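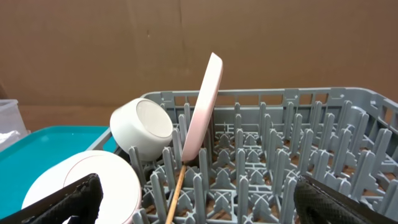
Plate standing in the gray rack, bowl on its side at the rack's left edge.

TERKENT HALL KITCHEN GROUP
Minutes of the meeting held 12 Dec 2023

Meeting opened with the kitchen crew, the supper crew and the hall bookings desk all represented. Great turnout for a busy month! Apologies from the Akness supper club, who sent their notes in writing.

1. Minutes of the last meeting
Read and accepted with one correction: the shelf liner is for the pantry, not the coat closet.

2. Dish rack
Everyone loves the gray peg rack. Plates go in on edge between the pegs and bowls go in on their sides, and the washing-up crew reported that the line at the sink moved much better at the last supper. The Akness notes asked if big serving platters can go in too. Answer from the crew: only if they stand up between the pegs by themselves. If a platter has to be propped, wash it by hand and use a towel.

Agreed: the rack stays out on the counter on supper nights and goes back on the low shelf afterward. Bowls and plates may share a rack when we're short of room.

It was asked whether we need a second rack. Lots of interest, but we would like to see how the spring suppers go first. Back on the agenda in April.

3. Teal bins and trays
These have been a real hit. They are easy to spot from across the kitchen, and people are putting things in them without being told, which is more than we could say for the old cardboard boxes. White tableware shows up very well against the color – you can tell at a glance if something has been left in the bottom.

Some back and forth on what belongs where. The supper crew would like cups and small containers kept together. The bookings desk would like a bin kept clear for whatever visiting groups leave behind. Both are good ideas and we can do both.

Agreed:
- Cups and small round containers go in a teal bin, open end up, and are not stacked more than two high.
- A separate bin for left-behind items, emptied after each booking.
- Labels on the short end, in large letters. The bookings desk will make them.
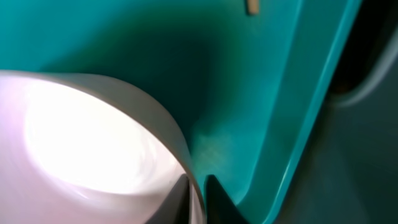
4. Dry goods and the rice table
The rice table was wonderful, and thank you to everyone who stayed on for it. Long-grain rice is tipped onto a black tray and looked over before it goes into the storage jars. The dark tray makes a big difference. Anything tan or flaky stands out against it and can be picked out by hand, and stray grains are easy to sweep back together.

Points raised:
- Work with a small heap. A big one spills over the rim.
- Keep a clear plastic container next to the tray for tissues and wrappers, so they don't end up with the food.
- Brush stray grains toward the middle before lifting the tray.
- Whatever has been picked out goes in the compost pail by the back door.

The pantry crew asked if lentils could be done the same way. Yes please! Green ones may be fine on the black tray, and someone will try the dark ones on teal and let us know.

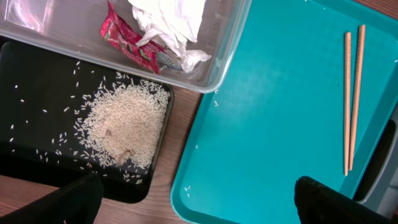
Uncooked rice on the black tray, teal tray to the right.

5. Money
Kitchen spending since the last meeting came to $53, for jars, dish towels and a new compost pail. Accepted. The Desavmont grant form needs three signatures and is nearly ready to send. It covers pantry shelving only, so please don't promise anyone a new stove on the strength of it.

6. Any other business
The wooden tabletop could use a good wipe-down and some oil before the April supper. The Pacheco Street entrance sticks again – lift the handle as you push. Clean dish towels go in the drawer left of the sink, folded in half lengthwise.

A big thank-you was recorded to the supper crew, whose soup was praised by all present and finished by most. 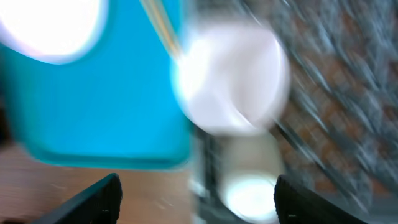 Minutes taken by the Recording Secretary, Terkent Hall Kitchen Group

Corrections to the Recording Secretary before the next meeting, please. A paper copy is pinned inside the pantry door, next to the cleaning list. The label wording will go up beside it for comments, and anyone with neat handwriting is very welcome to help! The next agenda already has the second rack, the lentil results and the shelving quote. Add anything else on the sheet below the minutes.

Meeting closed after the dishes were put away.

© Terkent Hall Kitchen Group | Contact the bookings desk | Back to top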